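From: Hubert Pawlak
To: home-machines list
Subject: Re: So when do I get my tidying robot?

Gudrun Westerberg wrote:
> I have 33 toys on my living room rug right now and two kids who
> won't touch them. Is there a machine yet that can clear up after
> a board game? I'd pay $995 tomorrow.

Gudrun, keep your $995 for now! Big chunky things are the easy part (well, easier). What I'd worry about with any game is the little stuff that ends up all over the table, beads and such. Two arms, one tabletop:
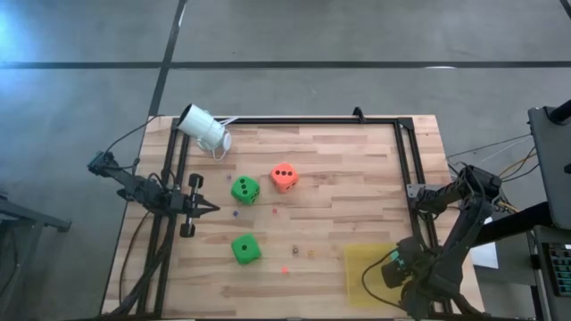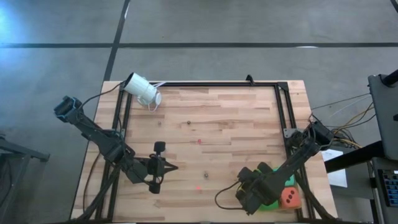

I can clear a table like that while holding a coffee and yelling at the dog. For a machine every bead is its own little project, and then somebody moves the lamp and you start over. Hina Ansari thinks we'll have something decent for $300 in a few years. I'd love that, but I've got my doubts, and mine would have to do socks too.

Shagufta, did you ever try that sorting thing on your shop bench? I'm curious how it did with washers.

Hubert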